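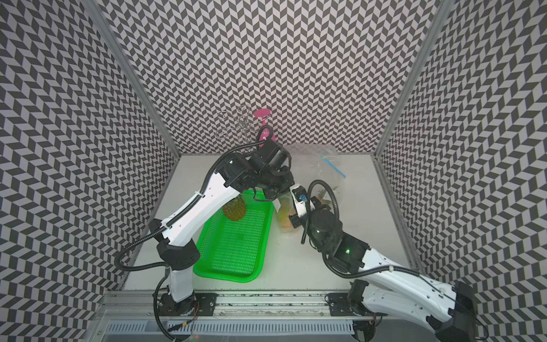 Radden Bags and Baskets

README, May release

Welcome, and thank you for opening the README before the archive. Radden Bags and Baskets is a collection of 2,085 labeled pictures of ordinary things being put into, taken out of, or simply left sitting beside the sort of containers most of us have in a kitchen drawer or under the sink. There are zipper storage bags, a green plastic basket, a wine glass rack, and a good deal of fruit and greenery. If you have ever tried to find a particular item through the side of a crinkled bag, you already understand most of what the collection is about.

It grew out of an older set called Umach, which was all boxes and tins. Umach was tidy and a little dull. Everything in it had straight sides and a lid, and people kept writing to us (very kindly, on the whole) to say that their own houses did not look like that. So we put the tins away and went looking for things that sag, crumple, poke out at the top and let you see half of what is inside.

What is in the archive

There are 4 folders, and you can use any of them without the others:

fruit: mostly pineapples, in and out of bags and near the basket
greenery: succulents and other spiky plants, nearly always behind plastic
glasses: wine glasses and the rack they hang from
mixed: tables where two or more of the above turn up together

The mixed folder is the largest and also the one we are fondest of. If you only have time for one, please make it that one, although the fruit folder is easier going and a gentler place to check that your tools are reading the labels properly.

Each folder has its own label file in Clokance format, which is plain text with one line per object. A line gives the picture number, the object name, the container name (or "none"), and a short state word. The object names are everyday ones. We say "bag," "basket" and "rack," and we say "pineapple" whether it is yellow, golden or more on the green side. Color goes in its own column at the end of the line, and you are welcome to ignore it.

The containers

The basket is bright green plastic, rectangular, with raised sides and a perforated floor. You can see the table through the little holes in the bottom, and early labelers sometimes marked those holes as part of the tabletop. We went back and fixed this wherever we found it. The rule now is that the whole floor of the basket, holes and all, belongs to the basket.

The storage bags are clear, and the ones with a colored seal have a blue strip and a yellow slider. They are wonderful for keeping things together and rather awful to draw an outline around. A bag that has been opened once or twice never goes back to a flat shape, so its top edge wanders. We follow the edge of the plastic as well as it can be seen and stop where it can't. Please don't take the bag outlines as exact to a hair.

The rack is clear acrylic with a slender post and curved arms, and glasses hang from it upside down, foot in the air. Against a busy background the rack very nearly vanishes, and a bright glass is often the best clue to where it is. Our labelers were asked to find the glass first and then work along to the post, and their work got a great deal steadier once they did it in that order.

State words

We use only 3 state words, having started with a much longer list that caused more discussion than it was worth:

inside: the object is within the container's sides, even if part of it sticks up past the opening
over: the object is above the container and has not been set down in it
beside: everything else on the same table

"Over" is the one that gets the most questions. A pineapple held above the basket is over, however close it may be to the floor of the thing. We considered splitting it into near and far, tried that for a short while, and found that two patient people looking at the same picture would disagree about it quite cheerfully all afternoon. So it is a single word, and the distance is left to you.

For bags, a pineapple whose crown pokes up near the opening is still inside. The leaves do not get a label of their own. 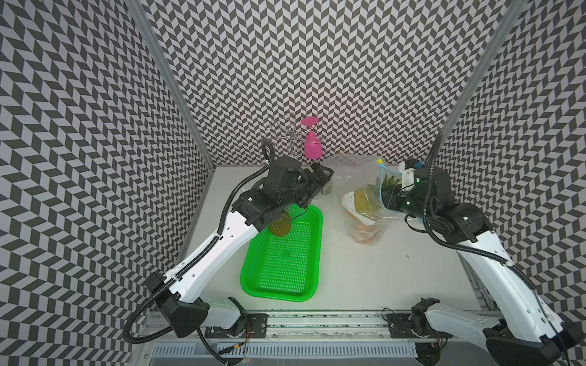
Things that are hard to tell apart

Plants in bags deserve a few words. The greenery folder has thick-leaved rosettes with toothed edges and smaller plants with slender, arching leaves, and once a cloudy layer of plastic is in front of them the greens go soft and start to look alike. We labeled them by leaf shape alone. A fat, pointed, toothed leaf is "aloe-like." A narrow, spiky one is "spiky plant." We are not botanists, and we would sooner give you a plain description we can stand behind than a Latin name we looked up in a hurry.

Some bags also hold loose material in the bottom, brownish bits that could be dried soil or bark. The label is "loose fill" every time. Anything too small or too blurred to name is "unclear," and we do mean that as a proper label. You may drop those lines, but please don't rename them.

Paper labels inside the bags are a different matter. Where one shows, we mark its outline as "paper label" and leave the wording alone. The lettering is often partly out of view or pressed up against a crease, and guessing at words is a good way to fill a file with nonsense.
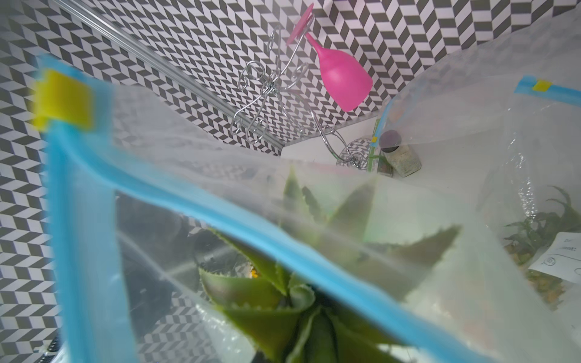

Aloe-like plant behind clear plastic, with a second bag to its right holding a smaller spiky plant, loose fill and a paper label.

How the labels were checked

Every line was written by one person and read by another. When the two disagreed, the picture went into a pile we called the Bednarek pile, after the street where the labeling room is, and the pile was gone through with coffee at the end of the week. Almost 100 pictures passed through it in the last round. Most were bags in front of other bags, where it was a real puzzle to say whose crinkle was whose. In those cases the nearer bag gets its full visible outline, and the farther one gets only what is left.

What it is good for, and what it isn't

We think the collection is useful for work on see-through packaging, for sorting and tidying tasks, and for anyone who wants to know whether an object is in a thing or just above it. Teachers have used the fruit folder for a first lesson in labeling, which pleased us very much.

It is less useful if you need a broad range of homes or furniture. The tabletop is pale throughout and the patterned walls stay put, so please pair this with something more varied if backgrounds matter to you. There are no weights or measurements for the objects either. We meant to add them and ran out of spring.

Small changes since the last release

The word "tray" has been replaced by "basket" everywhere. Both were in use for the same green item, and searches were missing half of it.
"Goblet" is now "wine glass."
The color column moved to the end of the line — if your reader expects it in the middle, it will need a small change.
Two spellings of "zipper" became one.

Getting in touch

If you find an outline that has slipped or a plant that is plainly in the wrong bag, please send the folder name and picture number to the Radden mailbox listed in the archive. We read everything, usually in the morning, and corrections go into the next release with our thanks.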